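Cenlow Table: Set-up and Care
Section 3: Standing the table, levelling and first use
Goodwin part guide 381, revised May 6, 2020

By this stage the legs should be bolted on and the crossbar fitted as shown in Section 2. If any of the leg bolts still turn by hand, go back to Section 2, step 9, before you carry on. The table must not be turned over on loose bolts.

You will need:
Second adult
Hex key (in the Cerkix fittings bag)
Spirit level
Soft cloth
Blanket or the flattened carton

3.1 Turning the table over

1. Clear a space at least twice the size of the top. Move rugs out of the way.

2. Lay the blanket along the side where the feet will land.

3. Stand one person at each end. Hold the top by its underside rail. Do not lift by the legs or by the crossbar.

4. Lift straight up until the top is clear of the floor, then turn it on its long edge. Rest here if you need to, with both people still holding.

5. Tip the table on to its feet. Lower both ends together.

CAUTION: Do not let the full weight come down on two legs. This can pull the threaded inserts out of the rail, and the guarantee does not cover it.

6. Slide the blanket out. Walk the table into place by lifting one end at a time. Dragging it will bend the levelling feet.

3.2 Levelling

Each leg has an adjustable foot. Turning the foot clockwise (seen from above) raises that corner, and turning it anticlockwise lowers it. The feet leave our works wound fully in.

7. Put the spirit level across the middle of the top, first along the length and then across the width.

8. Find the lowest corner and raise it by half a turn. Check again in both directions.

9. Repeat until the bubble sits between the lines both ways. On most floors only one or two feet need adjusting.

10. Press down on each corner in turn. If the table rocks, wind down the foot on the corner that lifts until it just touches the floor.

11. Tighten the lock nut on each foot against the leg.

NOTE: The feet have 8 mm of travel. If your floor needs more than that, use a packing piece under the foot and leave the foot itself wound in. Cenlow packing pieces are sold in pairs, part number 199.

On carpet, level the table once now and again after a fortnight. The pile packs down under the feet and does so unevenly.

3.3 Final tightening

12. Go round all the leg bolts with the hex key. Tighten each one a quarter turn, move to the next leg, and go round again until none will move under firm hand pressure.

13. Tighten the two crossbar bolts last.

14. Push in the plastic caps. If a cap stands proud, the bolt under it is not fully home.

Do not use a powered driver for any of these steps. Wipe the top with a dry cloth once the table is standing. It can then be used straight away for light things such as a desk lamp or papers. Leave heavier items until the bolts have been checked a second time (see 3.6).

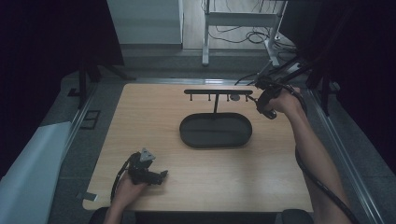 3.4 Where to put the table

Keep the table at least 30 cm from a radiator and well away from a stove or a heater vent. Wood takes up and gives off moisture with the seasons, and the top will move a little across its width. The slotted holes in the underside rail allow for this. Do not glue the top to the rail or add screws of your own.

Strong daylight changes the colour of any pale wood. For the first few weeks, move lamps, mats and trays from time to time so that they do not leave lighter patches. The difference usually evens out once the whole surface has had the same light.

If you are fitting a Cloltgate clamp lamp or monitor arm:

15. Check that the clamp opens wide enough for the top and the rail together.

16. Fit it on a long side, at least 212 mm from the nearest leg.

17. Put the felt pad supplied between the clamp and the wood, and tighten by hand only.

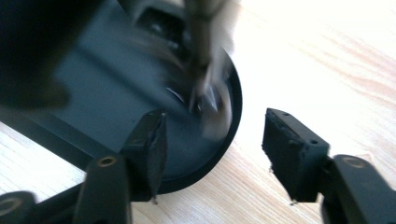
3.5 Cleaning and care of the top

Day to day, a dry or slightly damp cloth is enough. Wipe along the grain and dry the surface afterwards. For greasy marks, use warm water with a drop of washing-up liquid, then a second cloth with clean water.

Do not use:
Bleach or bathroom cleaner
Scouring pads or cream cleaners
Spray polish containing silicone
Steam mops or steam cleaners

The finish has a slight shine and will show smears most clearly when the light comes from one side. Crouch down and look along the top towards the window or lamp to check for any you have missed.

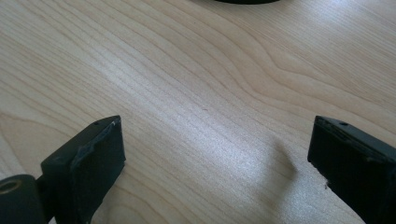
Spills should be blotted up, working from the outside of the spill inwards. Coffee, red wine and beetroot will stain if left overnight. Put hot dishes and mugs on a mat. A white ring from a hot mug will often fade within a few days, so wait before you try anything stronger than a soft cloth.

Grain varies from table to table and across a single top. Streaks, wavy lines and small knots are part of the wood and are not treated as faults. Open cracks and lifting edges are faults. Report them to Goodwin within 28 days of delivery, quoting the number on the label under the rail.

Put felt pads under anything with a hard base before you slide it across the top.

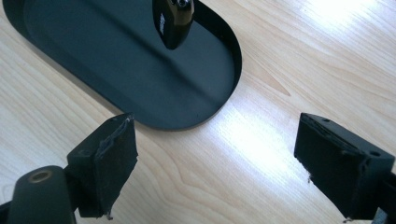
Change the pads when they wear thin or pick up grit. Fine scratches can be made less obvious with the wax stick from the Cerkix care kit. Rub it in along the grain, leave it for ten minutes and buff with a clean cloth. Try it first on the underside.

3.6 Later checks

After two weeks: repeat steps 12 and 13, and check the level.

Every March, or at the end of the heating season: check all bolts and lock nuts, and replace any missing caps.

After moving house or moving the table between rooms: start again from step 7.

If a bolt turns without tightening, stop using the table and go to Section 5, Replacing an insert.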